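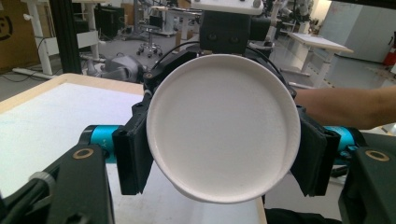 White dish held between the two pads of a hand-held gripper.

Budgeting for hand-held grippers, sense check please

Posted by plalcombe_bench, April 4, 2025

Been asked to put numbers together for a small manipulation setup, mostly crockery handling to start with. The shopping list so far is two hand-held grippers for recording, one fixed arm later in the year if the money holds, tables, and a lot of dishes. The supplier is Darnarmont and the quote came in at 573 per spare finger set, which made me spit my tea. They say to budget for several sets over the life of the thing. Is that normal or am I being had?

tallowjack wrote:

You're being had. A finger is a pad and a bit of bracket. We print ours and glue the grip surface on, and when one wears out we bin it. What exactly is in the 573?

plalcombe_bench wrote:

Pads, joints and "fitting kit", whatever that means. I've asked twice for a parts list and got a brochure.

Lindalva Guimarães wrote:

Tallowjack, you are comparing a pad with a whole joint assembly. The fingers in the picture sit on metallic-looking blue cylinders, and I wouldn't want to print those. That said, I wouldn't sign anything until they split the price. Pads wear. Joints shouldn't, or not at the same rate, and you should be able to buy one without the other.

tallowjack wrote:

Fair on the joints. Still daft money.

Mossgate wrote:

Can I ask the rude question. Why buy two? Everyone buys two of everything in January and by summer one of them is in a drawer being robbed for screws. Get one, run it until you know what breaks, then spend the rest.

Lindalva Guimarães wrote:

Disagree. With one unit you lose every day it is away for repair, and you're still paying the person who was meant to be using it. I'd sooner drop the fixed arm.

Mossgate wrote:

Depends how long the repairs take. Has anybody had a Darnarmont one back within a fortnight? I haven't.

plalcombe_bench wrote:

The fixed arm is the bit my manager wants, so it's the last thing that will get dropped. I'd drop it too.

quernstone wrote:

Things missing from your list: cables, spares for the cables, clamps, storage for the raw recordings, somebody's time to look through them. We put down 500 for "sundries" on the Poon project and had spent it before a single plate was picked up. Next time I asked for 1000 and was told I was padding. I wasn't.

tallowjack wrote:

Storage is the one that gets people. Sales will give you the price of the gripper all day long and go very quiet about where the files live.

plalcombe_bench wrote:

Storage wasn't in there at all. Right.

Mossgate wrote:

Also, dishes. Are you picking round white ones only? If that's the plan you can have a lovely demo in a few months and nothing that copes with a mug. Go to a charity shop and spend 60 on odd crockery. Cheapest line in the whole budget and I bet it gets cut first.

quernstone wrote:

Seconded. Get some ugly ones with a thick rim.

stallus_user wrote:

I'll stick up for the paid route a bit. We went with Stallus on a yearly service deal and I grumbled about it, but somebody picks up the phone. Home-made fingers are fine if you have a tallowjack in the building. We don't.

tallowjack wrote:

I'm available for weddings. But read the Stallus renewal terms before you recommend them to anyone. Ours wanted the second year agreed before the first had run out.

stallus_user wrote:

Ours too. I didn't say I liked it.

plalcombe_bench wrote:

OK. Going back to Darnarmont for pads and joints priced separately, and for a repair time in writing. Storage and sundries go in as their own lines. Still undecided on one gripper or two. Will post the reply if I get one that isn't a brochure.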